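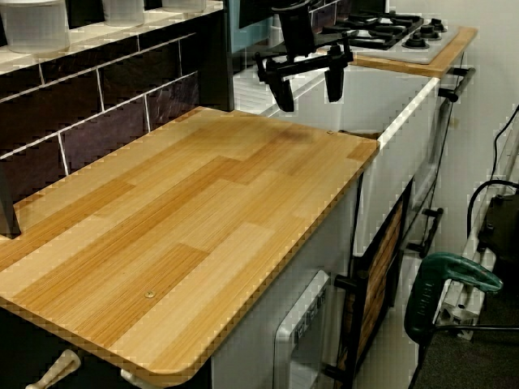
About Wemgate Kitchens

Wemgate Kitchens fits and restores kitchens for rented homes, small schools and shared houses. The company was established by Märta Dahlgren and Halvard Granström, who had worked together for nine years at the Pernon joinery works. Our registered office and our workshop share one address on Jangate, where visitors are welcome by appointment.

Our work

The greater part of our work concerns kitchens that are already in use and must remain so. Landlords and housing managers come to us when a worktop has swollen at the sink, when grout has begun to crumble or when a cooker has been changed and the units on either side no longer meet it properly. We replace what has failed and keep what is sound. To date we have completed 317 kitchens, most of them within the town.

Worktops are supplied in wood-grain laminate as standard. It is available in several shades, of which the honey and straw plank pattern remains the most frequently ordered, and it sits well beside plain white units. Front corners are rounded on every board that stands beside a walkway. Solid timber can be supplied on request, although we do not recommend it for homes with a frequent change of tenant.

For splashbacks we lay glazed tile in a brick pattern. Dark brown tile with white grout is a long-standing choice among our clients – it suits older buildings and can be matched when a single tile has to be replaced. Where the wall allows, the tiling may be finished with a ledge for jars and containers. Tile is held at Jangate in sufficient quantity for repairs, and our store at present contains 2,000 pieces.

Gas hobs are connected only by registered engineers. This part of the work is arranged by Eilif Björklund, who also issues the completion papers to the client.

Our people

Åsmund Kristiansen is workshop manager and is responsible for all cutting and edging. Kwaku Agbenyega leads the fitting teams, of which there are three, and carries out the first survey of each property. Enquiries about an existing kitchen should be addressed to him in the first instance.

Training

Each February the company takes on apprentices through the Daza scheme. Apprentices spend their first months in the workshop before joining a fitting team – applications are accepted from school leavers and from adults changing trade.

Page last reviewed: Thursday, May 21, 2020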